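Hand Tools > Teaching Grippers > Pairs

Erov Hand-Held Gripper, sold as a pair

The question I get most from people who land on this page is whether they can buy a machine that puts the groceries away. Not yet, sorry! What I can sell you is the tool a lot of us are using to get there: a gripper you hold in your own hand, so you can do the chore yourself while the computer takes notes. No robot needed to start, which is the part I like best. You squeeze, the fingers close, and the motion gets saved for a robot arm to learn from later on.

I've had a pair on my bench at Willetti since February and I've used them for pretty much every dull job in the house. Folding dish towels went better than I expected. Socks were a disaster (my own fault, I kept trying to turn them right side out with one hand). Loading the dishwasher is fine until you get to the silverware.
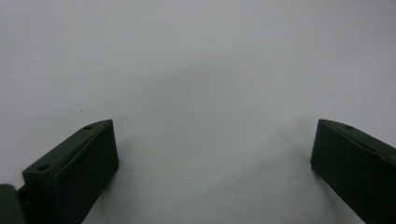 The fingers come off with two screws each and you'll want a spare set, because the tips are what wears. The blunt ones that ship with the pair are great on boxes, lids and anything with a flat side. They're not so great on a single sheet of paper or a coin lying flat. I tried for most of a Thursday with a dime and ended up sliding it to the edge of the table like a kid would. If your chore has thin stuff in it, ask me about the Vávra tips, which are narrower and a little softer. They fit the same mount.

So how close are the machines? My take, and it's only mine: picking up one firm thing from a clear table and putting it down somewhere else is in decent shape. A robot I helped train on that got good after 80 tries from me. Then I moved on to emptying a crowded kitchen bin, with things leaning on each other and lids facing every which way, and I was at nearly 2,000 before it stopped embarrassing me. It still gets stuck when something is wedged in a corner. You and I wiggle the jar without thinking about it. The robot pulls straight up and drags the neighbors along.
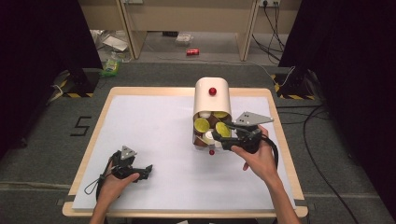 Shop-floor folks have it easier in one way, since the parts show up looking the same every time. Kitting and tray loading are where I'd put my money first. If you're buying for a home project, pick one chore, keep it small, and use both hands from the start even if you think you only need one. I skipped the second hand early on and had to redo everything, because I'd been holding things steady with my bare fingers and the robot doesn't have those.

What comes with it: left and right gripper, one set of blunt fingers for each, two wrist straps, a hex key. You supply the camera and the computer. The Stetholm carry case is extra and I'd say skip it unless you travel, a shoebox with a towel in it does fine.

Price is $855 for the pair. I don't split pairs. If your hands are small, tell me when you order and I'll put the short straps in.

Questions? Use the contact form | © Willetti, all rights reserved | Back to top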